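讲稿备注：老房子里的石头
（开场前先喝口水，讲慢一点，整场控制在30分钟以内）

各位下午好，谢谢大家二月里这么冷的天还肯出门。我先说说自己是怎么对石头着迷的。小时候外婆家的灶台边上有一块石板，她揉面、切葱、放热锅都在上面，我趴在那儿写作业，胳膊凉得直缩，可就是不肯换地方。后来走过好些地方，一进人家的厨房，我总忍不住先去摸一摸台面（主人多半以为我在查灰尘）。

今天主要讲Allau那座老宅。门楣上刻着1821，字迹已经很浅了，要等傍晚的斜光照过来才看得清。这里停一停，让大家想象一下。房子现在的主人是Albane Gaillard，她很慷慨，让我在那儿住了整整两个星期，还翻出祖上留下的账本给我看。账本里有一页记着从Mornel采石场运石头的开销，车夫的酒钱写得比石头的价钱还仔细，我念给大家听的时候请尽管笑。

接下来讲纹理。石灰岩在地下受热受压，慢慢重新结晶，就成了大理石，里头夹带的铁质和黏土便留下一道道颜色。偏黄、偏锈红的，多半跟铁的氧化物有关。老石匠挑料的时候会泼一瓢水上去，纹路一下子就醒过来了，他们管这个叫“看脸色”。我很喜欢这个说法，每次讲都要多说两句，这次也请大家包涵。

（如果时间不够，Baudry作坊那一段可以跳过，直接讲保养。）

保养其实很简单：怕酸，柠檬汁和醋洒了要马上擦；磨料一定不要用。新抛光的石面可以用1000目的水砂纸轻轻收一遍，手要稳，别贪快。至于用久了留下的印子，我个人是舍不得磨掉的，Albane家那块台面上有一圈淡淡的杯底印，她说那是她父亲每天早上放咖啡的位置。

最后留点时间给提问。要是有人问起Trivircombe那边的石料，就说我还没去过，打算开春以后去看看，回来再跟大家细讲。讲义放在门口的桌子上，走的时候请随手带一份。

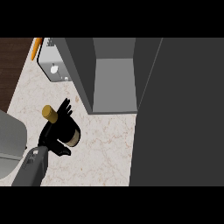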